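Minutes of the manipulation software meeting
Held 18th June, Urnum office, upstairs room

Present: perception, planning, controls, tooling. Apologies from the Tretex side, who sent written comments.

Minutes of the last meeting were accepted with one change. Under item 3, "planner timeout" should read "planner retry limit".

1. Cloth segmentation

Perception reported on the new mask model. It does well on dark and patterned cloth and less well on light gray cloth when it is bunched up. The usual failure is that the flattened end of the cloth is kept and the bunched end is dropped, so the grasp point lands too far in. The training set now stands at 4,000 labeled images, of which 285 are light cloth on a wood surface. It was agreed that this is too few. Tooling will change the sampler so that light cloth is drawn more often, and perception will have another 2,000 images labeled before any further change to the network.

Tretex asked in their comments whether depth alone would be enough. Perception's view is that it would not, at least for a thin edge lying flat. Left open.

2. Table model and calibration

The planner still treats the tabletop as one plain box. Planning wants the inset panel and the clamped pole in the collision model as separate objects. Controls pointed out that the seam also shows up in the edge detector and has been taken for a cloth hem more than once. The screw holes cause smaller trouble of the same kind. It was agreed to keep a fixed background map of the table and subtract it before edge detection. The map will be stored with the calibration file and given the same version number.
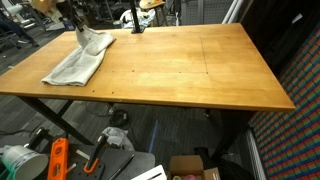

Work table with light gray cloth, item 2.

There was some discussion of whether the map should be rebuilt at every start. Controls would prefer this. Planning thought it would hide real changes, such as a mount that has shifted. Settled for now: rebuild by hand only, and log a warning when the live view and the map disagree.

3. Planner

The retry limit is now a setting and no longer fixed in the code. The default is 2. After that the planner gives up and returns the arm to its rest pose. Athumani branch to be merged once the rest pose has been checked against the new collision model – not before.

4. Logging and replay

Jurkar can now replay a full run with the camera and joint data in step. Clock drift between the two streams was traced to the logger stamping messages on arrival. It now uses the time set by the driver. Old logs will not be converted. Anyone who needs one should open it with the December build, which still reads the earlier format.

Tooling asked that run notes be typed into the log itself and not kept in separate files. Agreed.

5. Other business

Perception asked for notice before anyone changes exposure settings. Controls will add the settings to the start-up printout.

Actions
Perception: label additional light cloth images; reply to Tretex on depth.
Planning: add inset panel and pole to collision model; check rest pose.
Controls: background map and mismatch warning; exposure settings in printout.
Tooling: sampler change; notes field in Jurkar.

Next meeting to be set once the Athumani merge is done.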